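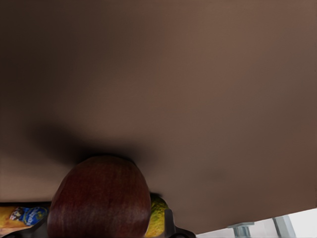 Apple up close, with one gripper finger beside it

Ticket 552: Fruit clear-up, arm stops before closing on the apple
Opened by: Ute Reinholz
Project: Nodberg
Status: In progress

Hello all, and sorry in advance for the length of this one. I've been running the simulated clear-up again, the job where the two arms put the fruit from the table into the black bin. It sounds like the sort of chore you'd hand to a six-year-old while you got on with the dinner. The banana goes in nicely on most runs (I did cheer the first time!), but with the apple the gripper comes down, settles either side of it, and then just waits there until the run times out. Out of 231 runs since the June update, 62 ended that way. I've restarted everything, gone back to the old grip settings and put them forward again, and it made no difference that I could see.

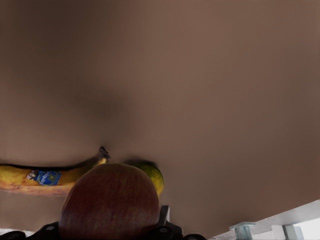
Akberg Household Tasks Team

Reply from Chae-won Nam, 10.40
Thank you Ute, please never apologise for a long ticket, the short ones take me twice the time. I've loaded your runs and I get the same stall. My first thought is the finger spacing check. When the apple is very near the fingers it fills so much of the close view that I suspect the check can't settle on where its sides are, and so it keeps asking again. Could you raise the retry limit to 5 and have the arm back off a little between tries?

Reply from Ute Reinholz, 14.15
Done, and it's better, though I wouldn't let it loose in my kitchen yet. The arm now backs off and has another go, and it usually gets there on the second or third.
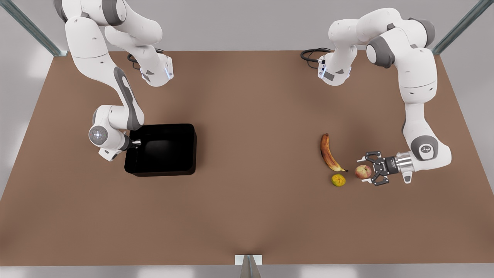

What still bothers me is the time it takes. The people at Dreßler keep asking whether this could sort fruit on a shop floor, and I have to tell them that a person would have finished and made the tea by then. I'd also like to try it with the fruit spread further apart, as I think the banana gets nudged when the gripper goes in for its neighbour.

Reply from Chae-won Nam, 16.05
Good idea, please do. I'll look at the nudging from my side and leave this open until we've both had a go.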